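Subject: Re: [allar-list] Second memory module for the old desktops

Hello all,

Sorry to be slow with this, it has been a busy few weeks and I wanted the lid off one of them before I opened my mouth. Selma Spahić wrote on 12/23/23:

> I have the memory you asked for, from the Pearce lot. Before I post it, could somebody look inside and tell me how many slots are free? I was told in September that the Allar machines were full up, and I don't want to send 18 modules across the county for nothing.
>
> Also, do they really need it? Some 64 people a month use that room, and most only want their email.

Thank you, Selma, that is very kind, and they are certainly not full up! The one I opened has a single blue module next to the processor and a row of slots further over, so there is room to grow. 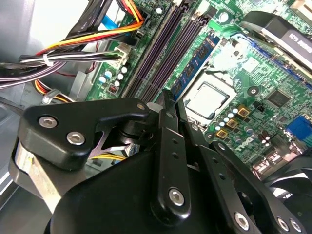
Selma adds that the modules should go in as matched pairs where we can manage it, and that anything from the Zundero bag wants testing on its own first – she had 3 from there that beeped and did nothing else.

I'm happy to go along with that. My plan is to do one machine properly, leave it running over a weekend with the memory test going, and only then start on the others. As for whether they need it, I think they do. Email is all very well, but people keep a dozen pages open while they fill in their forms, and I have sat beside a lady waiting for the council website and felt quite ashamed of us.

A word on the wiring for anyone who comes to help. The Dell has a good deal of cable in it. The big bundle to the main power plug on the board is held with two white zip ties, and I would like those left alone please. The cables up by the drive bay have printed labels on them, so do keep those on as well.
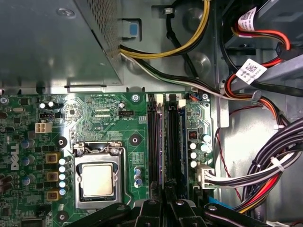
If you do have to unplug something, write it down on a bit of paper as you go, and put the screws in a saucer. Sukell have offered us a tin of compressed air and a couple of wrist straps, which I'll collect when I'm next over that way.

Selma, could you post just four modules to begin with? I'll pay the postage and let the list know how the test goes.

All the best to everyone, and thank you again.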